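Tullbridge repair evening finds a new home

Wednesday, December 6, 2023

The monthly repair evening in Tullbridge will move to the old Bassey building from January. The organisers informed the members last night, after the parish hall raised its rent for the second time since August. 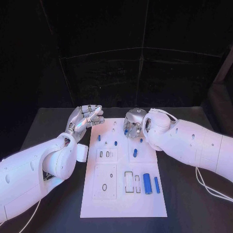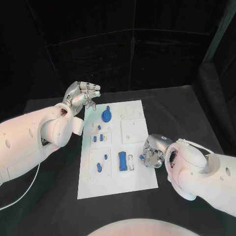 The repair evening is well known in the town. People bring a lamp, a radio or a coat with a broken zip, and they sit together with somebody who knows how to mend it. There is no fee, but a tin for coins stands by the door.

Phyllis Marsden, who started the evenings, said she was sad to leave the hall, where she also went to school dances in 1964. "But the kitchen there is very small, and in winter we wear our coats the whole evening," she said. "In the Bassey building the heating works and the bus stops in front."

The new rooms are on the ground floor, so visitors with a pushchair or a wheelchair can enter without help. There are 100 chairs, which is more than the group needs, and a separate corner for sewing. Geeta Kushwaha will continue to lead the sewing table. She asks everybody who brings trousers to wash them first.

Not all the members are content with the move. Devendra Nishad repairs clocks and lives three streets from the parish hall. He told the meeting that older visitors from the upper part of the town will have a long walk home in the dark. Etenesh Derese offered to arrange shared cars, and two drivers have already given their names to her.

The evenings will keep their usual hours, from six until nine. The December evening takes place in the parish hall as planned. After it there will be soup, and help with carrying the tool cupboards down the stairs is welcome.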